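Section 3: Getting the wall screen up and running

Okay, the box is open and the bracket is on the wall (if it isn't, go back to Section 2, I'll wait). I've set up the Cladari screen in three different classrooms now, and the part that trips people up is the cabling, so let's take it slowly!

1. Lay the power cord and the long video cable side by side on the floor before you lift anything. Both have to reach the outlet panel with slack left over.

2. Push the video cable into the port marked IN 1. IN 2 works too, but the screen looks at IN 1 first when it wakes up, and it saves you fumbling for the remote in front of a full room.

3. Lift the screen onto the bracket with a second person. Listen for two clicks, one on each side.

Caution: Don't let go after the first click. I did that once, and I still have the dent in my floor.
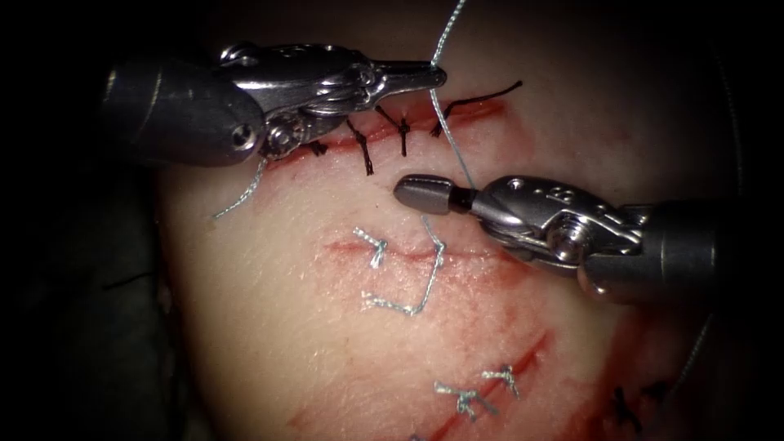

4. Tighten the lower screws by hand, then give each one a half turn with the little wrench. If you crank them down hard, the tilt gets stiff and you'll be fighting it all year.

5. Plug in the power cord and wait. The light on the bottom edge blinks for 28 seconds the first time, and there's nothing on the screen while it does. Go get a coffee.

6. Pick your language, skip the account page (the tiny gray link at the bottom), and type in the room code. Ours is 736, yours will be on the sticker inside the battery door of the remote.
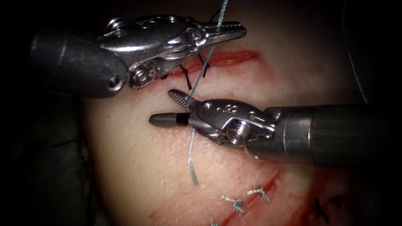 Note: If the screen asks for an update at this point, say yes. The version dated December 29, 2023 is the one that finally fixed the sound dropping out, and I wouldn't run anything older.

Now for the picture settings. Out of the box everything is way too blue and way too bright, at least for my eyes.

7. Open Picture, then Mode, and choose Sperling. It's a silly name for a preset, but it's the warmest one and dark areas keep some detail.

8. Set brightness to 54. Go higher if your room has big windows with no blinds.

9. Turn off Smooth Motion. Please! It makes everything look like a daytime soap.

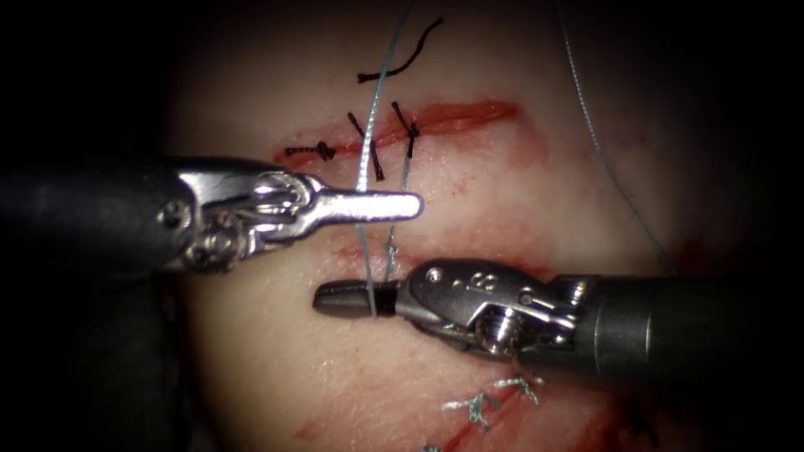 10. Walk to the back row and sit down. Can you read the menu text from there? If you can't, bump the text size up one notch and check again.

Caution: Keep the vents along the top clear. No books, no plants, no rolled-up posters.

For sound, I plug in the Nimesent speaker bar, but the built-in speakers are fine for a small room. A Drunent splitter goes between the two if you want both running at once.

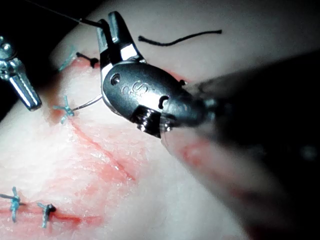 Pad with two sutured incision lines, instrument jaws partly open.

11. Save everything under Settings, Room Profile, Save. If you skip this, the next power cut sends you right back to step 6.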